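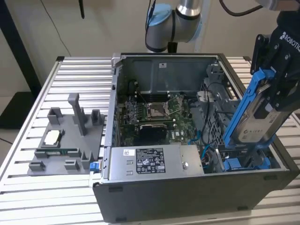 Hard disk drive in a blue plastic carrier, above the drive bay of an open desktop tower

A drive carrier (also drive caddy, drive bracket or, among repairers, simply "a blue") is a removable plastic holder that lets a hard disk be fitted to a desktop computer without screws. The drive sits inside the carrier, the carrier slides into a bay in the case, and a springy part of the plastic holds it in place. It is a humble bit of moulding, and one of the most satisfying things to be found inside an office computer.

Carriers are most often met in business desktops, where one technician may look after a whole building of near-identical machines. They are rarer in home-built computers, whose cases often use trays or plain screw holes.

Construction

A typical carrier is a shallow U of flexible plastic. Small pins on the inner faces line up with the screw holes that every standard drive already has along its sides. The user bends the arms of the U outwards a little, drops the drive in and lets go, and the pins find their holes - usually with a very pleasing click.

The outer end is shaped into tabs or a handle. Squeezing or lifting it frees the carrier from the bay. The plastic has to be soft enough to bend many times and stiff enough to keep a spinning disk steady, and carriers that have spent years beside a warm drive can turn brittle. Refurbishers at Kedero keep a box of 200 spares for this reason, sorted by the shape of the handle.
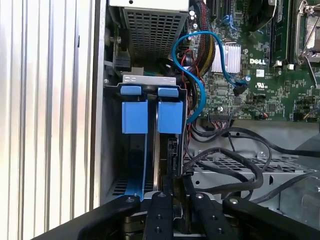
3 min read

Colour

Many makers colour the parts that a person is meant to touch. On a machine that follows this habit, a blue latch, tab or handle means "this moves, and you may move it", and everything left in grey, black or bare metal is best left alone until the manual has been read. It is a lovely idea and it works across languages. Someone opening such a case for the first time can often find the drive, the power supply release and the cage latch before finding the instructions.

The colours are not shared between all makers. Green, purple and orange have all been used, sometimes with one colour for parts that can be removed while the machine is running and another for those that cannot. The Sengar Handbook of Desktop Repair gives the subject a whole chapter, and it is well worth reading for the fold-out chart.

Bays and cages

The bay is the space that receives the carrier. Several bays together form a cage, which may be fixed to the case or hinged so that it swings clear of the main board. Small towers commonly have 2 bays for full-size disks. Where they lie side by side, the carriers can sit with only a narrow gap between their handles, and it helps to fit the cables before the second drive goes in.

Each drive needs two connections, one for data and one for power. On drives with the SATA connector both are flat plugs with an L-shaped key, so they go in only one way round. 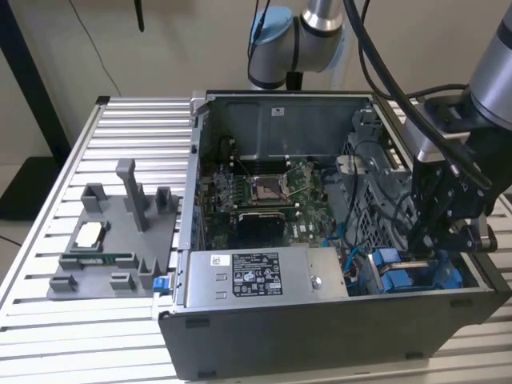
Removal is usually carried out with the tower laid on its side and the side panel off, which puts the bays within easy reach and lets the cables fall away from the hand. The computer is shut down and unplugged first. Both plugs are then drawn straight out by their bodies, never by the wires, and the handle is squeezed or lifted until the carrier slides.

Fitting is the same in reverse. The carrier should travel smoothly and stop with a click. If it sticks part of the way, a cable is often trapped behind it.

Reuse

Carriers often outlive the computers they came with. The Durkulano repair club has matched 85 kinds to the cases they fit, and its list is a joy for anybody who has ever stared at a drawer of blue plastic and wondered.

See also

Drive bay
Rurar clip
Screwless case

Page last edited Oct 14, 2026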